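Endon Parts Board
Practice fixture for small robot arms
Updated October 26, 2021

The Endon is a wall-hung board that holds computer parts where a small arm can get at them. I started it in January because I wanted my arm to do something harder than stacking blocks, and a dead desktop PC turned out to be full of good shapes to grab. It has grown a lot since then! The plans are free, the printed parts are easy, and if you can run a drill and a hex key you can have one up in a weekend.

It's part of the Calaneck bench, the shared workshop setup that also includes the Plelirach gripper adapter. You don't need the other pieces. The board bolts to any flat or ribbed surface that can take its weight.

What it holds

The current version has places for memory sticks, a processor and a 3.5-inch hard drive. Memory stands upright in narrow grooved blocks, the processor drops into a square holder with raised corners, and the drive rests in two clamps along its left side. Everything is meant to come out and go back in without tools, so one person can reset the board between runs while somebody else is still staring at the log.

I spent the most time on the memory holders (four prints before I was happy). A stick is thin, it's tall, and it doesn't forgive a crooked approach. If the groove is too tight the arm drags the whole board; too loose and the stick leans over and the next grab misses. The groove in the files is the one that worked for my filament, and there's a small test block in the download so you can check yours first. Please print the test block. It takes 11 minutes.

On the bench

Mine hangs on a ribbed aluminum panel, with a top rail to line it up against. I like the ribs more than I expected to. They give you bolt spacing for free, and when you want the board a little to the left you loosen it, slide it and tighten again. The arm comes in with the two fingers pointing at the board, nearly closed, and opens up once it has picked a target. 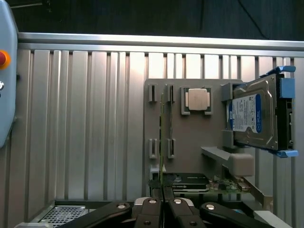 Mounting

1. Clean the panel and lay the board against it by hand. Check that your arm can reach the far corners before you fasten anything.
2. Run the bolts in loosely, top pair first.
3. Level the board, then snug the bolts a little at a time. Printed parts crack if you go hard on one corner.
4. Fit the drive clamps with a drive in place. They need to grip the casing without squeezing it.
5. Drop in a processor and lift it back out a few times. If it catches, sand the inside of the corner tabs lightly.
6. Teach your arm one safe waiting spot well away from the board and always start from there.

Keep your stop button where you can hit it without leaning across the arm. I know everybody says this. Do it anyway.

Sizes and bits

Board width: 236 mm
Board height: 226 mm
Printed parts: gray PLA on mine, any color will do
Drive: 3.5-inch, with or without a caddy
Memory: desktop length
Price of plans: free
Price of a printed kit: $30 plus shipping, when I have spools to spare

Picking parts to practice on

Use dead ones. Old memory is perfect, and most repair shops have a drawer of it they'd be glad to see leave. A processor with a metal lid is much kinder to start with than bare chips, though the shine can bother a vision system if your light is straight overhead. I got better results with a lamp off to one side and a sheet of baking paper taped over it.

For drives, I really recommend a bright caddy. Blue against a gray board is very easy to pick out with a simple color filter, and the plastic gives soft fingers something to hold. Bare metal casings work too, but they're slippery and heavy, so lower your speed.

Known issues

The lower memory holders sit close to other parts, and wide fingers may bump their neighbors. Roll the wrist a bit on the way in. The clamps loosen after a long session and want a quarter turn. Black filament looks great and is miserable under a camera, so I stopped offering it.

Changes in this version

Deeper corners on the processor holder
Clamps split into two separate prints
Test block added to the download
Krishnan bolt pattern added for people with the older panel

If you build one, send me your changes, especially anything for cables and connectors. I have a rough drawing for a plug-in power lead and I can't wait to try it.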